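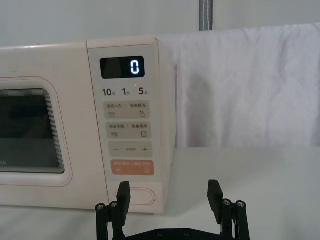
Wie lange muss die Mikrowelle nach dem Auswischen offen stehen, bevor wieder etwas hineinkommt?

Zehn Minuten bei offener Tür, der Drehteller trocknet so lange auf dem Gitter neben der Spüle. Wenn es nach Reiniger riecht, noch einmal mit klarem Wasser nachwischen.

Werkstattbuch Brarkau, Teeküche, Juni

Heute Vormittag die Teeküche gemacht, Bestandsnummer 1069 (Mikrowelle) ist jetzt in der Liste. Der Aufkleber kommt auf die Rückseite, vorne hält er nicht. Die Fettspritzer vom letzten Mal sitzen innen oben am Deckenblech. Schale mit Wasser und einem Schuss Essig hinein, 5 Minuten, danach 2 Minuten zu lassen und erst dann wischen. Ging gut ab bis auf eine Stelle hinten rechts, da muss man nächste Woche noch mal dran. Keinen Scheuerschwamm nehmen, auch nicht die grüne Seite vom Odis-Schwamm.

Bedienung, weil wieder gefragt wurde. Die Beschriftung ist chinesisch, die deutsche Anleitung liegt als Ausdruck im Ordner Geddes, zweites Register. Die Zeiten in der Reihe unter der Anzeige: 10秒 sind 10 Sekunden, 1分 ist eine Minute, 5分 sind fünf Minuten. Auf der obersten Taste darunter steht links die Mikrowellenleistung und rechts das Auftauen, auf der Auftauseite ist ein kleiner Tropfen. Die breite graue Taste mit Minus und Plus ist die dritte von oben. Die zweite Taste habe ich noch nicht ganz durch, sie ist auch doppelt belegt, rechts mit einem Zeichen, das nach Menü aussieht. Übersetzung in den Ordner legen.

Probe mit Wasser: ein Becher, 200 ml aus der Leitung, volle Leistung. Nach einer Minute lauwarm, nach zwei Minuten heiß genug für Tee. Danach noch einmal mit der Suppe von gestern, abgedeckt, zwischendurch umgerührt. Am Rand heiß, in der Mitte noch kühl, also lieber zweimal kurz als einmal lang. Metalllöffel war nicht drin, bitte dabei bleiben.

Platz: Das Gerät bleibt auf dem weißen Tisch. Hinten Luft lassen, eine Handbreit zur Wand. Nichts obendrauf abstellen, auch keine Filtertüten. Die Grostetti-Dosen (Kaffee, Zucker) stehen ab jetzt im Hängeschrank, unteres Fach. Die Mehrfachsteckdose war überladen, Wasserkocher und Mikrowelle hingen beide dran. Wasserkocher jetzt an der Dose neben dem Fenster.

Haube zum Abdecken: eine alte ist gerissen und im Müll. Zwei neue bestellt, dazu 6 Mikrofasertücher und 24 Spültabs, Lieferung kommt zum Hintereingang. Bis dahin einen flachen Teller umgedreht auflegen.

Nachtrag 15:40: Dichtfläche an der Tür nachgewischt, da hing noch ein Rest Essig. Tür schließt sauber, kein Spiel im Scharnier. Beim Licht innen bin ich nicht sicher, ob es vorher heller war. Beobachten.

Offen:
Stelle hinten rechts am Deckenblech
Belegung der zweiten Taste übersetzen und einheften
Zettel mit den drei Kurzzeiten ausdrucken, an die Schranktür, nicht ans Gerät
Essig nachkaufen, Flasche ist fast leer
Kühlschrank abtauen, steht seit April auf der Liste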